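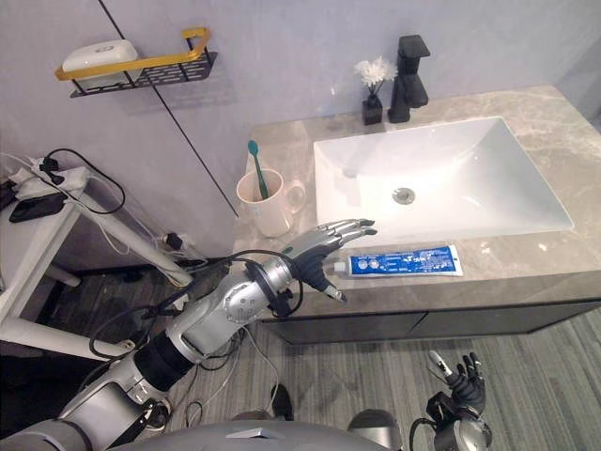
Hospitality Housekeeping, Unit 6: The Vanity

Handout to go with the practical. Bring it with you, and bring a pencil, I mean it this time!

Hi all. So we've done beds, we've done floors, and now we get to my favorite square yard of any guest room, which is the bathroom counter. I spent years on the floors at the Fescombe before I started teaching, and I can tell you guests will forgive a slightly crooked bedspread. They won't forgive a hair in the sink. The review file I kept there got up to 2,366 comment cards, and I've read every single one (yes, I need a hobby). The bathroom comes up again and again, and when people say "bathroom" they very often mean the counter and the basin.

Order of work

Top to bottom, back to front, same as always. Shelf first, then faucet, then countertop, then sink. I know some of you like to scrub the basin first and get it over with. Petronella Zwane and I have had this argument in the break room more than once, and she's a far faster cleaner than I am, but crumbs of dried soap come off that shelf and they land in the bowl you just polished. Do the bowl last.

Shelves with a rail

Take everything off. If the shelf has a perforated base, a flat cloth just skates over the holes, so use the soft brush from your caddy and go at it from underneath too. Yellow or gold-colored rails get a damp cloth and a dry one, no powder, no scouring pad. Wipe the bottom of the soap box before it goes back!

Matte black faucets

You'll see more and more of these. Acid descaler is out. So is anything gritty. Mild soap, warm water, soft cloth, dry right away. Water spots show up on black much more than they do on chrome, especially on a flat handle, where drops just sit. Get the cloth in behind the faucet as well, between it and the wall. Bend down and look. I will.

Marbled tops

Treat it as real stone until your supervisor tells you it isn't. That means neutral cleaner only, and no vinegar, whatever your aunt says (mine says it too). Veins and mottling hide toothpaste beautifully, so run your bare hand over the surface when you think you're finished. Your fingers will find what your eyes missed. Don't forget the front edge.

White basins

Non-scratch cream, a small amount, rinse twice. Lift out whatever is in the drain, then do the rim of the drain with the little brush. Check the slopes with the light on and then from the side, since shine can fool you into thinking it's clean.

Putting things back

Flowers go beside the faucet, far enough from the handle that a guest won't knock them. Frilly petals drop bits, so give the vase a tiny shake over the trash can first. A mug on the counter gets washed, dried and set down with the handle facing the same way in every room on your floor. Pick a direction and stick to it.

Before the practical

Read the dilution chart (Shadi Hakim has spare copies if yours got wet). Work in pairs, 2 cloths each, one damp and one dry. Questions go to me or to Siiri Kuusk in the supply room, mornings only.

Nisreen Sayegh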